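11 October 2025

Rain on and off. Used the day for the vocal microphones, which have needed going through ever since the Gastville booking in February.

Started with the stands. The Jomis uprights are sound, but the clips have been mixed between sets at some point, and the tapered handles do not all sit at the same height. The spring clips grip low on the handle and leave the head standing well above the clamp. The ring type takes the handle higher up and lets the microphone lean. Both work. The trouble comes when one of each ends up side by side and a singer of ordinary height has one grille at the chin and the other at the collarbone. I have now written the clip type on a strip of paper tape under each base. It should have been done when they were bought.

The inside diameter of the ring is 35 mm measured with calipers. The narrow-bodied microphones drop too far through it and rest on the head. A turn of cloth tape on the handle cures that and leaves a mess. Tried a strip of felt inside the ring, fixed with contact adhesive, and left it under a weight over lunch. By mid-afternoon it was firm enough to take a handle without shifting. Will do the rest the same way if it holds for a week.

The thumbscrew on one clamp had a stripped thread. Replaced it with one from the tin. Slightly long, and it fouls the pole when the clip is turned to the left, so that stand now goes on the right-hand side of anything. Noted on the base.

Next, the colors. The original plan was that body color would match a strip on the desk, so that a channel could be found from the back of a room without reading a number. White for speech, green for the lead, yellow and the pinkish-orange one for backing. The plan fails under stage light, where yellow and the pinkish-orange one look much alike, and teal and mint are close enough under blue wash that I have muted the wrong one twice. Color alone is not enough. Each needs a ring of tape at the bottom of the handle as well: one ring, two rings, and so on. White tape on the darker bodies, black on the pale ones.

The mint green is the bulky one and the one people reach for first. Its head takes up a lot of room in the case. The peach body is slimmer and goes into the narrow slot with space to spare, which is why it rattles.

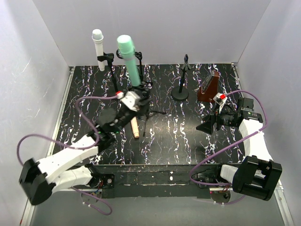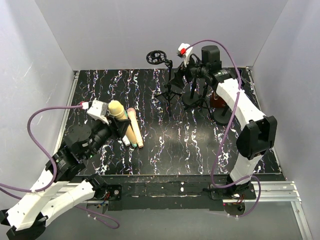

Microphones at the black table with the veined top.

Stopped for soup, then went on to the case. The foam insert was cut for the previous set and has been wrong for a long time. The channels are 30 mm deep, which suits a handle and does nothing for a head. Marked out a new insert on card first, heads alternating left and right so that the wide ends do not meet. With all of them pointing the same way the lid would not close without pressure, and pressure on a grille is how the last dent got there. Alternating, it closes under its own weight.

Have not cut the foam yet. The card template is in the drawer under the kettle, labeled. The knife needs a new blade before I start, as the old one tears the lower layer and leaves crumbs that get into the mesh.

Cleaned the grilles that unscrew. Warm water, a little dish soap, soft toothbrush, rinse, then left them face down on a tea towel. The foam liners were washed separately and squeezed flat. One has gone brittle and sheds when bent. Zelireo used to sell liners in a mixed bag, though I can find only the old listing. Will try the shop on the road out of Gastville before ordering anything.

Handles wiped down with a cloth barely damp with alcohol. The pale ones show every mark. The matte finish near the switch has worn smooth where the thumb goes, and nothing will bring that back.

Listening check at the end of the afternoon, with the desk flat and the high-pass off. Spoke the same paragraph into each at a hand's width. The green has a lump in the low end that I put at 125 Hz by sweeping a narrow cut until it went away. A modest dip there and it matches the white closely enough for speech. The yellow is thinner and wants leaving alone. The pinkish-orange one crackles when the connector is turned, and I suspect the socket more than the lead, having swapped the lead for a known good one with no change. Set aside with a tag on it.

Did not test the teal. The batteries were flat and the spares are in the box that went to Ambrose with the lighting. Needs a line on the shopping list.

Total time at the bench was longer than planned, mostly on account of the thumbscrew. Costs for the day come to 29 dollars, covering felt, adhesive and two rolls of tape. I have put the receipt in the front of the equipment book with the others.

Still to do: cut the foam. Felt in the remaining rings. Tape rings on every handle, after the adhesive smell has gone. Open up the crackling socket, and check the solder joint on pin 2 before buying a replacement. Ask Ambrose whether the battery box can come back before the next rehearsal, or buy a second set and keep them in the lid pocket.

Put the stands away folded, clips facing inward. The grilles were still damp at the seam when I looked in at nine, so they are staying on the towel overnight.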